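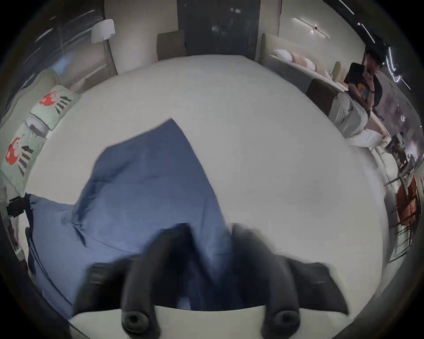 About the Flurcombe Institute of Household and Workshop Automation

The Flurcombe Institute is an independent teaching and testing body. We study one question in many forms: which of the ordinary jobs done in homes, hotels, laundries and small workshops can be done by a machine today, to a standard that a reasonable person would accept, and which cannot.

We were set up to serve people who have to make decisions about such machines. Our students are mostly in work already. They come from furniture retail, hotel housekeeping, care services, light manufacturing and equipment maintenance. Our clients are firms that have been offered a robot, or are thinking of building one, and would like an opinion from someone who is not selling it.

The Institute is led by its Director, Vusumuzi Pretorius, who came to the post from hotel operations. Teaching and testing are overseen by Babar Dogar, Head of Trials. The Institute employs 20 permanent members of staff and enrols up to 200 students in a year across all its courses.

Our position

The Institute is often asked whether household robots have arrived. Our answer has changed little since we opened. Machines are good at jobs in which the object is stiff, the starting position is known and a mistake is cheap. They are improving at jobs in which one of these conditions is missing. Where all three are missing, a trained adult remains faster, safer and less expensive.

Bed-making is a useful case and one to which we return in most of our courses. A sheet has no fixed shape. It may be picked up by a corner, by an edge or by the middle, and each choice produces a different set of folds. Pinching cloth is something a simple two-fingered gripper can do. Knowing which part of the cloth has been pinched is much harder, and knowing what the rest of the sheet will do when that part is lifted is harder still. A person making a bed solves these problems by touch and habit, often while talking to somebody else. A machine has to be shown the task a great many times, on different beds and with different linen, before it can be relied upon to pull a corner straight.

The same difficulty appears on the shop floor. Placing a metal part in a tray has been routine work for machines for many years. Feeding a length of upholstery fabric to a cutting table, bagging a soft cushion or threading a cable through a hole has not. We therefore teach the home and the workshop together. The rooms are different, but the problems of grip, sight and judgement are largely shared.

We do not hold that such work will always be beyond machines. Progress with cloth has been real, and several tasks that we graded as unsuitable when we first tested them have since moved up a grade. We publish these changes when we make them. We also move tasks down when a method that did well in one room does badly in the next.

What we teach

Our courses are practical and are open to applicants without a background in engineering.

Foundation Certificate in Task Assessment. Students learn to break a chore into its parts, to say which parts are easy and which are difficult for a machine, and to write the result in a form that a manager or an engineer can use. The final assessment is a written study of a job from the student's own place of work.

Certificate in Handling Soft Goods. The course covers sheets, towels, clothing, covers and packing materials. Students spend much of their time on their feet, first doing the work by hand under instruction and then studying how a machine attempts it. Many are surprised by how much they have to learn about folding.

Supervision of Automated Equipment. Intended for team leaders in laundries, stores and workshops, this course deals with safe working distances, stopping and restarting a machine, keeping a record of faults, and the proper division of work between staff and equipment.

Short Course for Buyers. Taught over 2 days, this course is for those who expect to be shown a demonstration and wish to know what to ask. We advise all participants to bring linen, parts or packaging from their own premises.

Teaching is in small groups. Every course includes time in a furnished setting, as a bare laboratory bench gives a poor idea of the space in which household work is done. Beds stand against walls. Cushions have to be moved before a sheet can be laid flat. Large windows and bright ceiling lights can confuse a machine's sight, and people walk past. We regard all of this as part of the task.

How we grade a task

The Institute uses a scale of 5 grades, known as the Illudard Scale after the building in which it was first drawn up.

Grade 1: The task is not suitable for a machine at present.
Grade 2: A machine can complete parts of the task with a person beside it.
Grade 3: A machine can complete the whole task in a room prepared for it.
Grade 4: A machine can complete the task in most ordinary rooms, with occasional help.
Grade 5: A machine can be left to do the task, and the result needs no routine checking.

A grade is given to a task and never to a product. Laying a fitted sheet, laying a flat sheet and removing a used sheet are graded separately, and they do not share a grade. Removing bedding is by some way the easiest of the three. Fitted sheets, with their elastic corners, remain at Grade 1.

Trials are run on repeated attempts, and every attempt is counted. If a member of staff has to step in, the attempt is recorded as assisted, however small the help. We record the time taken from the moment the machine is asked to begin until the room is fit for use, including any tidying done afterwards by a person. This last rule has caused more discussion with clients than any other, and we have kept it.

Work with industry

The Institute carries out paid assessments for outside firms. Jelstead, a supplier of linen to small hotels, has worked with us on the handling of flat sheets and duvet covers. The Górecki workshop, which makes upholstered seating, asked us to examine its packing line and to advise which stations could sensibly be automated. Our advice was to begin with the cartons and to leave the wrapping of the seats to its present staff. The workshop has since sent several of those staff to us as students, and two of our exercises in fabric handling are based on methods they brought with them.

Clients receive the full results of their own trials. They may quote a grade in public only together with the conditions in which it was given. The Institute accepts no payment that depends on the outcome of an assessment, and members of the trials staff may not hold a financial interest in any firm whose equipment they test.

The people who do the work

Household and shop-floor chores are skilled work, and we treat them as such. Experienced housekeepers, machinists and packers are employed as instructors on the same terms as our engineering staff. They set the standard of finish against which machines are judged, and an instructor may refuse to pass a result which meets the written measurements but would not be accepted in a working hotel or shop.

We ask every client considering automation to tell us what is planned for the staff who do the job now. Where a machine takes over the lifting and carrying, there may be a clear gain for those whose backs and shoulders have borne it. Where a machine merely adds the duty of watching and correcting it, the gain is less certain. Our reports comment on both.

Governance

The Institute is governed by a board which meets each term and to which the Director reports. The board approves the teaching programme and any change to the grading scale. Complaints about a grade are heard by members who took no part in the trial concerned. A summary of complaints and their outcome is included in our yearly report, published each June.

Visiting and applying

Prospective students are welcome to attend an open afternoon before applying. Those who attend may try the hand exercises used in the soft goods course and speak with instructors. Sensible shoes are required in the training areas, and long hair should be tied back.

Applications for the Foundation Certificate and the Certificate in Handling Soft Goods are made on the same form. Applicants should give a short account of their present work and name one task that they would like to study. No particular qualification is needed, although applicants for the supervision course should have responsibility for at least one other member of staff.

Firms wishing to discuss an assessment should write to the Head of Trials, describing the task, the place where it is carried out and the standard expected. Samples should not be sent until they are requested.

Page last reviewed: Wednesday, July 29, 2026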